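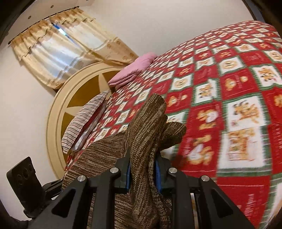

4.2 Completeness of the admission inventory

Both homes ask for a list of personal belongings to be drawn up when a resident moves in. At Grestley the list is a paper form kept in the resident's folder; at Casteck it is filled in on a tablet and printed for the family to sign. We read 259 lists in all, 132 from Grestley and the rest from Casteck. Furniture, spectacles, hearing aids and jewellery were nearly always entered with enough detail to identify them. Clothing was not. The most common form of entry was a single noun with a number after it ("jumpers 6"), and the next most common was a noun with one colour. An entry such as "brown knit" would fit the garment in Figure 2, but it would leave out the loose weave and the mix of mottled brown, tan and dark brown threads, and a home with several brown knits in circulation could not match it to a name from the list alone. Lists made by relatives before the move tended to be fuller than those made by staff on the day.

The time at which the list was made seems to matter a good deal. Staff at both homes told us that residents usually arrive late in the morning, shortly before lunch, when there are medicines to check in and a care plan to open. The inventory is then put off to the afternoon and may pass to the next shift. In 37 cases the list carried a different date from the admission record. These later lists were shorter, and most of them had no signature from the family, who had gone home by then.

4.3 Updating the list

Neither home had a fixed point at which the list was revised. The written policy at Grestley says that new items should be added "as they are received", and the one at Casteck says nothing on the matter. In practice additions were rare. Relatives brought clothes in at birthdays and at the change of season, put them straight into the wardrobe and did not mention it. One daughter at Casteck said she had not known there was a list at all after the first day.

Items that left the home were recorded even less often. Clothes that no longer fitted were given away or taken home, and the entry stayed as it was. When a resident died or moved elsewhere, the list was brought out again and compared with what was in the room – for some families this was the first time they had seen it since admission. Senior carers described these meetings as difficult, and two of them said they would sooner work without a list than with one that was several years out of date.

4.4 Compensation for lost items

Grestley pays up to £500 for a resident's belongings lost or damaged while in its care, provided the item is on the list. Casteck has no set sum and deals with each complaint separately. Claims for clothing were few in both homes. Interviews suggest that families did not think them worth making, as the items were old and their value was mainly to the resident. We return to this point in Section 5.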